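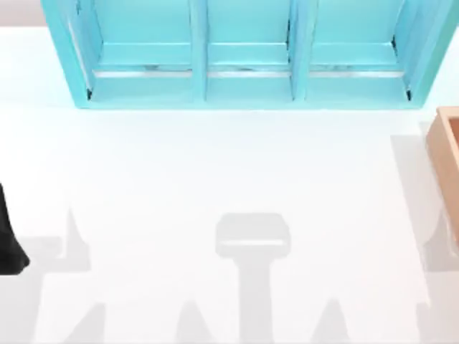

¿Qué incluye la licencia de prueba de Vustari?
El simulador completo, la biblioteca de muebles y soporte por correo durante 60 días. El módulo de exportación se paga aparte.

3 de agosto de 2020

Hoy he continuado la evaluación de Vustari, el paquete de simulación que nos ofrece Feltemero. Apunto lo que tengo hasta ahora, para mí y para Merle, que debe escribir el informe de compra.

Instalación: sin problemas en la máquina Mahuika. En la otra, el programa se cierra al cargar las texturas. He mandado el registro a Vaughan Lockyer, de Feltemero, y espero respuesta.

Escena: la mesa blanca con la estantería turquesa de tres compartimentos y la caja de madera abierta a la derecha. Los colores me parecen demasiado limpios para entrenar la visión. Las sombras sobre la mesa son suaves y de un gris muy igual; quiero saber si se puede cambiar la dureza, en el manual no lo encuentro.

Pruebas: he lanzado 287 episodios durante la mañana, con la tarea de ejemplo que viene en el paquete. Tardaron unas 2 horas. Tres se pararon con error de colisión, todos con el mismo mensaje. Guardé las semillas en la carpeta Prirkness.

Precio: Merle Donnelly pregunta si la licencia es por puesto o por laboratorio. En la oferta está escrito de las dos maneras. Hay que aclararlo antes de firmar.

Pendiente:
repetir los tres errores con el paso de tiempo más pequeño
probar la importación de nuestros modelos
preguntar a Vaughan por el precio del módulo de exportación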